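How to clean a sticky squeeze bottle

Most advice on this starts with vinegar. I doubt you need it. Dried sauce is mostly sugar, and warm water shifts sugar fine.

Take the cap off and soak it in a cup of warm water while you wipe the bottle.
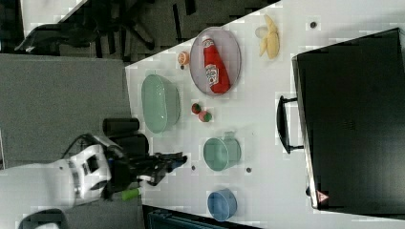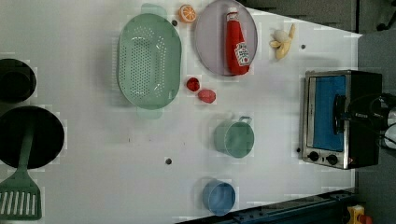

Ketchup, lying on its side on a plate.

Push a toothpick through the hole from the inside — going the other way packs the crust in tighter. Rinse, dry, screw back on.

Kurniawati Liew swears by storing bottles cap down. I tried it through November and saw no difference.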